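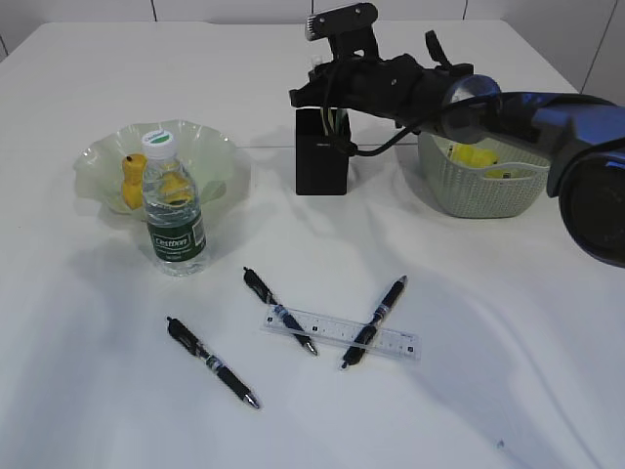 Room reset going to the arm, what happens to our shift?

Started by tablecloth_tess

So we're the people who put the meeting and workshop tables back the way they should be. Bravholm site, 700 seats when every room is booked. Pens in the holder, rulers flat, bottles out, junk in the basket, next table. Not glamorous. I like it tho. You get your earbuds in and you get in a groove.

Sollberg signed with Subramaniam for an arm in the prep room. Idea is tables stop being reset in the rooms – everything gets swept into trays, trays come down to prep, arm sorts pens and highlighters into holders, we carry the finished sets back up. Anybody been thru this? Not asking will it take our jobs, I've read that thread. Asking what the day is actually like after. Do you stand there. Do you get more walking. What do they put on your review.

gus_in_receiving
More walking. That's the answer. We got an arm for small parts two years ago and my step count went nuts. Arm doesn't walk so guess who does.

tablecloth_tess
lol great. My knees thank you

marlowe77
What's the review thing? They're not going to grade you on the robot

gus_in_receiving
They absolutely graded us on the robot. "Cell uptime." If it sat there with a red light for ten minutes that was my ten minutes. Took most of a year to get that line pulled off the sheet. Ask NOW before it goes live. Get it in an email.

pennywhistle_ops
Hi, I run prep at a different Sollberg building, same setup, same integrator, we've been on it since May. Gus isn't wrong but it's not the whole story. Longer post coming when I'm off the floor.

marlowe77
ooh

pennywhistle_ops
OK break. Our numbers so everybody can argue with them. 3,529 holders filled since we switched it on. Thing was supposed to be past that a lot sooner. Software is Vinden. Here is what I'd tell you Tess.

It's good at pens when the pens are apart. Pens crossed over each other, slower. Pens crossed over a clear ruler, go get a coffee. I pulled a couple of pics from our cell so you see what it's dealing with. The one below is from the gripper cam. Pen in the fingers, bottle lying on its side past it. A person does not think about a bottle lying there. The arm has to. 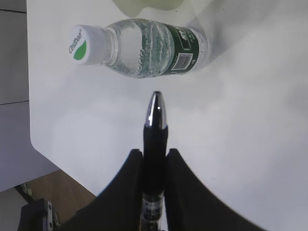

Sollberg Workplace Services – Prep & Room Reset, Day Team

Ignore the header, it copies over with everything I paste out of our board.

Anyway. What changed for us, no particular order:

Mornings are quieter. Used to be four of us at the long table talking the whole time, now two at the trays and two on the carts. I miss the talking. That's a real thing and it was on no slide.

Wrists are better. I had a brace, don't wear it now.

You become the person who lays stuff out. We spread the pens before it starts. They'll tell you that you don't need to. You will end up doing it.

The stop button is yours. Make them say that out loud in front of everybody. Our first week people would stand there watching it fumble because they figured stopping it was above their pay grade.

Training was two half days, taught by Eugénie Millet from our ops side. She was good. Let everyone run it, including the folks who said no thanks at first.

tablecloth_tess
This is exactly what I wanted thank you. Why does the basket stay on the table and not get its own spot?

pennywhistle_ops
Layout matches the rooms. Bowl left, basket right, holder up top between them. If we moved it all around to suit the arm we'd be moving it all back for the rooms. We did argue for a different layout. Lost.

deskjockey_rw
Gonna be the grump. You're describing a machine that needs a human to spread out pens so it can pick up pens. A kid with a bucket does this in one trip. What are we doing here

gus_in_receiving
^^ this

pennywhistle_ops
I said the same in June and I half say it now. But it's not one table. It's tables all night. The arm runs from 8 pm when there's nobody in prep and the holders are there when day team walks in. Slow at 8 pm costs me nothing. Slow at 10 in the morning with a workshop coming in, yeah, then I'm doing it by hand and I'm faster and I know it.

deskjockey_rw
So who spreads the pens at 8 pm

pennywhistle_ops
Late cart person, before they clock out. I know, I know.

deskjockey_rw
So it's a job you added to the late cart person.

pennywhistle_ops
It's a job we moved. They used to fill holders for the last hour. Now they lay out trays for less than that and go home. Same hours paid, we fought for that. If your site doesn't fight for that then you're right and I'd be mad too.

tablecloth_tess
Writing that down. Same hours paid.

nightcart_bo
late cart person here!! not her site, another one. Laying out is boring, filling was also boring. What bugs me is the messages. Arm gets stuck and it pings the on call phone and the on call phone is me, on the bus. What do I do from the bus

gus_in_receiving
Nothing. You do nothing from the bus. Are they paying you for the phone?

nightcart_bo
...no

gus_in_receiving
Bo. Turn it off or get paid.

marlowe77
second that. At my old place on call was a flat amount per night plus time if you had to come in. Not a lot but it stopped the pinging real fast once it came out of someones budget

pennywhistle_ops
Ours just parks itself and waits for morning, no phone. That's a setting. Ask whoever set yours up.

nightcart_bo
its a SETTING???

pennywhistle_ops
Yep. Vinden side, not the arm side. Your lead may not have the login, ours didn't.

weldon_fixes_it
Tech here, not with any of these outfits, I do service on arms in general. Couple things. Cables – look where the cable hangs when the wrist is over the holder and have somebody check it doesn't catch. Second, clear stuff is a pain for cameras. Clear rulers, clear bottles, glass bowls. If you get any say in purchasing buy colored rulers. Cheapest upgrade there is.

tablecloth_tess
We have a closet with 3,000 clear rulers in it. Somebody got a deal.

weldon_fixes_it
Oh no

deskjockey_rw
stripe of tape on each one. Congrats you have a new task

tablecloth_tess
Don't give them ideas

pennywhistle_ops
We tried the tape. Guests peeled it. Here's the other pic I promised, room side camera, same kind of table. Highlighter going toward the holder. You can see the loop in the cable Weldon is talking about too. 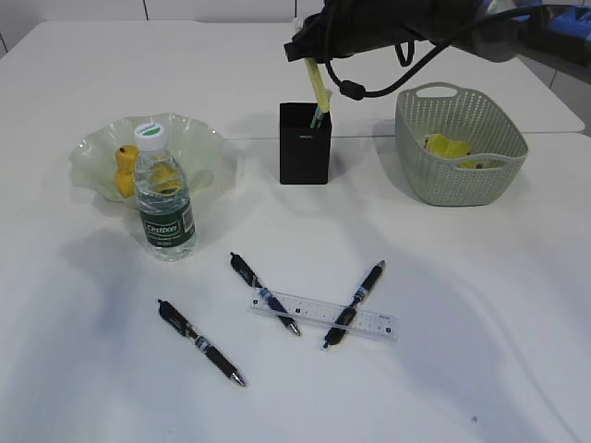
Prep cell, yellow highlighter in the gripper at the pen holder. Pens and ruler up front.

weldon_fixes_it
Yeah that loop, by the holder. Might be totally fine. I'd still want someone to watch it go thru a full cycle at low speed with that in mind. And if you switch to taller holders check it again.

pennywhistle_ops
Passing that on, thanks. They come every other month.

marlowe77
what's with the ducky

pennywhistle_ops
Table toy. Workshop people like having something to squeeze. Stays in the bowl, arm leaves the bowl alone.

deskjockey_rw
OK I looked at it longer and I'll give you one thing, the highlighter is pointed the right way for the holder. My own crew can't manage that. Still think it's a lot of money to put a highlighter in a cup.

pennywhistle_ops
Not gonna fight you on the money. Wasn't asked.

gus_in_receiving
That's the part that gets me every time tho. "Wasn't asked." Floor finds out when the crate shows up. Tess did they ask you guys anything?

tablecloth_tess
There was a survey. It was about what to name it.

gus_in_receiving
Jesus

tablecloth_tess
I put "No." They counted it as a vote for No as the name. It's in third place

nightcart_bo
voting for No

kettle_and_cord
HR adjacent person, please be nice. For Tess: before go live ask for the new job description in writing. Not a memo, the real one. If laying out trays and clearing stops is now in your work it should be in there, and if it's skilled work (clearing faults is) there may be a pay grade thing. At my company the people who ran the cell moved up one grade but only the ones who asked. The rest got it a year later and no back pay.

deskjockey_rw
see that's useful. That and the hours.

tablecloth_tess
Ok so my list is: hours stay the same. Uptime not on the review. Who owns the stop button. New job description. No phone on the bus. Anything else

pennywhistle_ops
Rotation. Don't let the same person get stuck at the trays every day. We swap at lunch, trays to carts and back. First month we didn't and the tray people were miserable, one of them put in for a transfer over it.

gus_in_receiving
Chairs. Or a mat. They'll plan the floor for the robot, bolt pattern and all, and forget a person's standing next to it 6 hours.

weldon_fixes_it
And a light switch you can reach. I've seen the cell wired so the only switch is behind the fence. Ask to see the drawing.

tablecloth_tess
Adding. Meeting's at 2, will report back if I don't chicken out

marlowe77
you won't

tablecloth_tess
Back. Got hours and the stop button, both on paper. Job description is "in progress". Review thing they wouldn't say either way so I asked again and my lead said she'd ask up. Mats yes. They hadnt thought about the phone at all, so thanks Bo.

nightcart_bo
glad my suffering was good for something. also got mine set to park, lead found the login

gus_in_receiving
Keep after the review one. Don't let that sit.

tablecloth_tess
I won't. Pennywhistle can I dm you about the lunch swap, want to see how you wrote it up

pennywhistle_ops
Sure, send it. On carts till 4, will answer after.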